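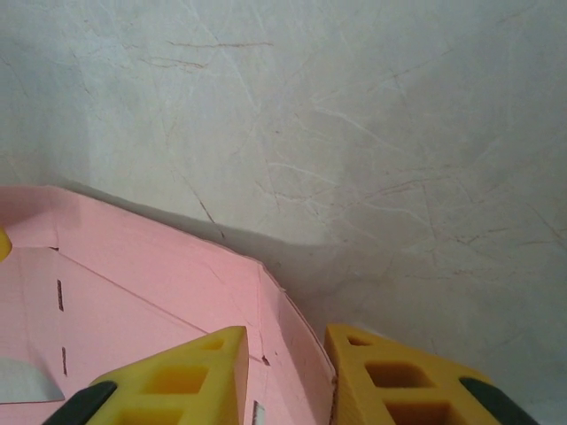
一、选题从哪里来

我们小组最初报的题目是“折叠纸盒在家庭打包中的使用效率”。这个题目是从一份设计课作业单上挑的，挑的时候大家都觉得容易，无非是买几个盒子，装东西，拆开，再装一遍。指导老师Sajib Ranasinghe看完开题表，在“效率”两个字下面画了线，问我们打算拿什么来衡量。我们当时答不上来。后来题目改成了现在这个：《免胶折叠纸盒的使用观察：以粉色瓦楞类纸盒为例》。“瓦楞类”这个说法也有争议，后面会讲到。

这份报告里有不少地方是在质疑我们自己开题时写下的话。开题表里说，免胶纸盒“省时、环保、适合各种台面操作”。做完之后，我对这三个词都不太放心，尤其是“环保”，我们根本没有做任何能支持它的工作，所以本报告不再讨论它。

二、盒子和台面

使用的纸盒是浅粉色，偏三文鱼色，表面哑光，内壁有几处模切的短切口。纸盒展开时是一整片，靠折痕立起来，侧壁向上折，边上带折页。我们在采购时看了两家的货，一家是Dendberg，一家是Hutunow。Dendberg的样品寄来时折痕压得浅，Hutunow的压得深一些，价格也高一些。最后用的是Hutunow的，理由很不学术：Dendberg补货要等，而我们的课表不等人。

操作地点是学院生活实验室的料理区。背后的立面是灰白底色的大理石纹，白色细纹交错得很密，中间夹着一些红褐色和浅棕色的线。至于它是真石材还是仿石纹的贴面，小组里意见不一。有同学坚持说是石头，依据是摸上去凉；我认为室温下很多材料摸上去都凉，这个依据站不住。实验室的资产登记表上只写着“Strachan系列，灰”，没有材质一栏。报告里因此统一写作“石纹面”。

立面的纹路对我们有一个没有料到的影响。褐色细纹在右侧分叉比较多，拿盒口的边线去和它对照时，眼睛很容易被斜着走的纹路带偏。我们原本想靠目测判断盒壁是否折到位，试了一个下午就放弃了，改用三角板靠。如果以后有人重复这个项目，建议换一面素色的墙，或者一开始就不要相信目测。

三、做法

第一步，展平。把纸盒从捆扎中取出，平放，压住中间，停一会儿再松手。捆得太久的纸盒会有一点弯，弯的方向取决于它在那一捆里的位置。

第二步，预折。沿每条折痕向内折一次，再打开。开题时我们以为这一步可以省，因为厂家的说明页上没有写。省掉以后，拐角处的盒壁容易鼓出来，盒口的轮廓就不是方的，变成一个多边形。需要说明的是，预折以后也不一定就方，只是鼓得少一些。

第三步，立壁。先立长边，后立短边。反过来做也能成，但手要多换一次位置。

第四步，插接。把折页对准切口推进去。推的时候如果遇到阻力，不要硬来，退出来重新对。小组里有一位力气大的同学，前几个盒子都是一推到底，盒子是立住了，切口的末端也撕开了。

第五步，装物。装的是料理区抽屉里本来就有的零碎物件，包括量勺、保鲜袋夹子和一些调料小包。每次装同一批东西，装完合盖，放置到第二天早上再打开。

全部操作共进行了100次。开题时定的数字就是这个，当时没有任何依据，只是看上去整齐。Ranasinghe老师在中期检查时问过为什么不是别的数，我们说样本量越大越好，他说那为什么不更大。这个问题我现在也没有好的回答，能说的只是纸盒和时间都只够做到这里。

四、结果，以及我不太相信的部分

有16次在插接后出现了可见的回弹，也就是折页从切口里退出来一截。中期报告里我们写的结论是“免胶结构可靠性较高”。单看这个比例，好像可以这么说，但这里至少有两处毛病。

其一，回弹的判定标准中途改过。最初规定退出来就算，后来有同学提出，退一点点不影响使用，于是改成“肉眼明显可见”。前面的记录没有按新标准重新判定，因为盒子已经压扁送去回收了。也就是说，这个数字是用两把尺子量出来的。我把它写在这里，只作为记录，不建议引用。

其二，操作的人越做越熟。靠前的盒子出问题多，靠后的少，这到底说明盒子好用，还是说明我们练出来了？如果一个盒子要练上几十遍才不回弹，那么它对第一次买回家的人来说算不算可靠，是可以怀疑的。我们没有找组外的人来试，这是设计上的缺陷，放在最前面承认也不为过。

用时方面，从平放到插接完成，熟练以后平均不到30秒。开题表里引用过商家页面上的一个说法，比这个快得多。我们没有一个人做到过，包括练得最多的那位。商家页面上的人也许先预折好了再开始计时，这只是我的猜测，没有办法证实。

五、关于切口

这是整个项目里我个人最感兴趣的部分，篇幅可能和它的重要性不相称。

纸盒左壁内侧可以看到两道深色的短切口，一上一下，下面那道略微偏右。开始时我们认为这是模切误差。对着同批次的盒子比了比，位置都是错开的，误差说就很难成立了，毕竟误差不太会每一次都错得一样。第二种解释是故意错开，让折页插进去时受力不在同一条线上，减少沿线撕裂。这个解释听起来合理，小组里大多数人接受了，中期报告也是这么写的。

我对它的保留意见是，听起来合理和有证据是两回事。要验证它，需要一批切口上下对齐的同款纸盒来对照，我们没有。我曾经自己用刻刀在废盒子上补了对齐的切口来试，但手刻的切口边缘毛糙，撕裂得快到底是因为对齐，还是因为毛糙，分不开。这组尝试没有收入正文数据。

还有第三种可能，是答辩前一晚有同学提的：也许其中一道切口根本不是给折页用的，是给同一套刀模的另一种盒型留的。刀模共用在小批量生产里据说很常见，“据说”的来源是Tekwood打样间的一位师傅，他在电话里讲得很肯定，但他没有见过我们的盒子。我倾向于第三种，同时也清楚这种倾向里有一部分是因为前两种被我反驳过了。

六、材料名称的问题

前面提到“瓦楞类”有争议。纸盒表面摸起来有极轻微的起伏，有人据此认定是细瓦楞。我们剪开一个废盒看断面，夹层确实不像普通卡纸那样密实，可是也没有看到教材插图里那种清楚的波浪。压过折痕的地方更看不出来。学院没有合适的放大设备，借用生物教室的显微镜又需要提前申请，我们申请晚了。所以题目里加了一个“类”字。Ranasinghe老师对这个字的评语是“可以，但你们要知道自己在躲什么”。我想我们知道。

七、装物部分的补充

放置一晚以后，盒盖普遍会略微翘起。翘起的程度和装了多少东西有没有关系，我们的数据看不出来。有同学在记录表里写“装得越满翘得越高”，我回去核对过，能支持这句话的只有两三行记录，其余的要么没有写装到哪里，要么写的是“差不多满”。“差不多满”这种写法出现在好几个人的字迹里，包括我自己的，所以没有办法怪谁。

调料小包有棱角，靠着盒壁放时会顶出一个小包。夹子则会卡在折页内侧，取的时候容易带着折页一起出来。如果只看装的过程，盒子没有什么问题；麻烦多半出在取的时候，而我们的记录表恰恰没有为“取”设一栏。后来在备注里补了一些，格式很乱，附录里照原样抄录，没有整理。

八、如果重新做

记录表应当在第一个盒子之前就定下来，判定标准写在表头，谁也不许改。开题阶段应当先自己折上几个再写题目，我们是写完题目才第一次摸到盒子的。操作者里至少要有一半是从来没有折过的人。纸盒应当留样，每个阶段留2个，压扁以后写上编号，不要急着回收。

台面和墙面也要写进条件里。我们的报告初稿完全没有提到石纹面，是在10月整理材料时才补上的。目测被纹路干扰这件事，如果不是有人抱怨眼睛花，大概就不会被记下来。

关于题目本身，我现在认为“免胶折叠纸盒好不好用”不是一个能用我们这种方法回答的问题。能回答的是一些很小的问题，比如预折以后拐角会不会鼓得少一点。我们对这一个问题的答案是会，而且我比较有把握，因为每个人都分别做过预折和不预折的盒子，结果方向一致。对其余的结论，请读者按照第四节和第五节里讲的毛病打折扣。

九、分工与致谢

纸盒采购和收货由全组轮流负责，计时由两位同学交替进行，断面观察和切口部分由我完成，附录抄录也由我完成，抄错的地方算我的。感谢Sajib Ranasinghe老师在开题和中期的提问，有几个问题我们直到交稿时也没有答上来，已经列在附录末尾。感谢Tekwood打样间接了我们的电话。实验室料理区的使用时间是和烘焙选修课协调出来的，他们把晚上六点以后的时段让给了我们，附录里的时间都从六点以后算起。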